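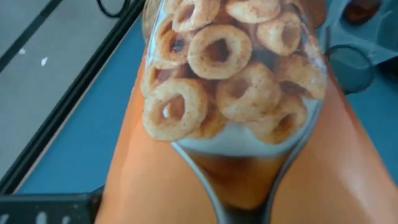
Cereal rings in a clear glass, with milk and a darker layer underneath.

Guest Information > Before You Arrive > Frequently Asked Questions

Search this site Enter keyword Go

Astthorpe House is a 22-room guesthouse at 2288 Kemppainen Road, on the north side of the lake. The answers on this page cover rooms, breakfast, parking, pets, and payment. If you can't find what you need, call the front desk between 7 a.m. and 10 p.m. and we will help you directly.

ARRIVING AND LEAVING

What time can I check in?

Check-in starts at 3 p.m. If your room is ready earlier we will give it to you, but we can't promise an earlier time when you book. You may leave your bags in the closet behind the front desk from 9 a.m. on the day you arrive.

What if I get in late at night?

The front desk closes at 10 p.m. Tell us ahead of time if you expect to arrive later. We will put your key in one of the lockboxes beside the side entrance and send you the code by text message or email. Each box has its own code, and the codes change for every guest. The side entrance is on the left of the building as you face it from the road, next to the bike rack.

If you haven't received a code by 8 p.m., please call before the desk closes. After hours, the same number rings through to the night manager, who lives on the property. Please keep late calls to lockouts and other things that can't wait until morning.

When is checkout?

Checkout is at 11 a.m. On most mornings we can extend this to noon if you ask at the desk the evening before. We can't offer late checkout in July or August.

Do I need to show ID?

Yes. The person named on the booking must show a government-issued photo ID. Other adults staying in the room need to give their names but don't have to show anything.

ROOMS

What is the difference between a lake room and a garden room?

Lake rooms are on the front of the house and face the water. They get the morning sun, and the second-floor ones have a small balcony. Garden rooms face the back and are quieter, especially in summer when boats are out. They are the same size and have the same beds. Guests who sleep late usually prefer the garden side.

Can I ask for a particular room?

You can put a room number in the notes box when you book. We hold it for you where we can. A longer booking sometimes has to take priority, and in that case you will still get the room type you paid for.

Is there an elevator?

No. The main house has three floors and a single staircase. Ground-floor rooms are the best choice if stairs are a problem. Two of them have a walk-in shower with grab bars and a wider bathroom door. They can't be booked on the website, so please call.

Is there air conditioning?

Rooms on the second and third floors have window units. Ground-floor rooms stay cooler and have ceiling fans. Heat is by radiator throughout the house and is turned on at the start of October. If your radiator knocks, let us know and we will bleed it. It is a short job and we don't need to move you.

Can you add a crib or an extra bed?

Cribs are free. A rollaway bed can be added to any room except the singles on the third floor, where it won't fit. Please request either one when you book, as we keep only a few.

Is the Wi-Fi good enough for working?

It is fine for email and video calls in the main house. The signal is weaker in the cottage, where the walls are stone. The reading room has desks and outlets and is open at all hours. The network name and password are on the card inside your door.

BREAKFAST

Is breakfast included?

Breakfast is included with every room. It is served in the dining room from 7:30 a.m. to 10 a.m., and from 8 a.m. during the winter months. There is nothing to book. Come down when you like and take any free table.

What do you serve?

There is a cold table with cereal, yogurt, fruit, bread, and cheese, and a short list of hot dishes made to order. The hot list changes with the season. Eggs and oatmeal are on it all year. Coffee and tea are brought to the table, and juice and milk are on the sideboard.

Can you handle allergies and special diets?

In most cases, yes. Please tell us at least a day before you arrive. Our cook, Sebastião Vieira, plans the menu in advance and shops for it in Brollitz, so short notice limits what he can do. We always have oat milk and gluten-free bread in the kitchen. All food is prepared in one kitchen where nuts, wheat, eggs, and dairy are used, and we can't guarantee that any dish is completely free of them.

We leave before breakfast. Can we take something with us?

Yes. Fill in a breakfast bag slip at the front desk by 6 p.m. the day before. The bag will be in the hallway refrigerator with your room number on it. It contains a roll, fruit, a boiled egg, and a drink. You can ask for the egg to be left out.

Can people who aren't staying here join us for breakfast?

Yes, if there is space. Let the desk know the night before. The charge is added to your room.

Do you serve lunch or dinner?

No. There are several places to eat in Astthorpe village, all within walking distance along the lake path. The desk keeps current menus. The path isn't lit past the boathouse, so take a flashlight if you plan to walk back after dark. We have some to lend.

GETTING HERE AND PARKING

Where do I park?

Parking is free in the gravel lot behind the house. Turn in at the second driveway. The first one belongs to our neighbors, and they would like it kept clear. Trailers can be left along the hedge on the far side of the lot. Please tell us in advance if you are bringing one.

Can I charge an electric car?

There is one charger, at the end of the lot nearest the garden gate. Sign up for a time at the desk. Please move your car when your time is over, even if it isn't fully charged. Don't run an extension cord from a room window.

Can I get there without a car?

The bus from Brollitz stops at the bottom of Kemppainen Road, and the walk up takes a few minutes. The last bus leaves Brollitz at 7:40 p.m. There are no taxis in the village. Daltier Cars will drive out from Brollitz, but you should book them the day before.

Is the road open in winter?

The county plows it. After heavy snow it may not be cleared until mid-morning. We sand our own driveway. Snow tires are a good idea from December through March.

PETS AND CHILDREN

Are dogs allowed?

Dogs are welcome in the garden rooms on the ground floor and in the cottage. There is a $50 cleaning charge per stay, whether you bring one dog or two. Dogs can't go into the dining room and shouldn't be left alone in a room. Towels for muddy feet are on the hooks by the back door. We don't take cats or other animals.

Are children welcome?

Yes, at any age. Children under six stay free in their parents' room. High chairs are available in the dining room. The dock has no railing, and children need an adult with them whenever they are on it.

Are there quiet hours?

Quiet hours are from 10 p.m. to 7 a.m. Sound carries in the stairwell, so please keep conversations for the reading room or the porch.

BOOKING AND PAYMENT

How do I pay?

We take a card when you book and charge the first night. The balance is due at checkout. We accept all major cards and cash. We don't accept personal checks.

What is your cancellation policy?

You can cancel without charge up to six days before arrival. After that, we keep the first night's payment. If we are able to rent the room to someone else, we refund it in full. Group bookings have separate terms, which are printed on the group confirmation.

Can I change my dates?

Call or email us and we will move the booking if we have a room. There is no fee for a change. The rate may be different if you move from one season to another.

Are you open all year?

We close for most of November and again for the first half of April, when we do painting and repairs. The phone isn't answered every day during those weeks, but email is.

I left something behind. What should I do?

Email us with your room number and a description of the item. We keep lost property until the end of the season. We can mail it to you at the cost of postage. Opened food and toiletries are thrown away when the room is cleaned.

Do you sell gift certificates?

Yes, for any amount, at the desk or by phone. They don't expire. Mention the certificate when you book and bring it with you, because we need the paper copy at checkout.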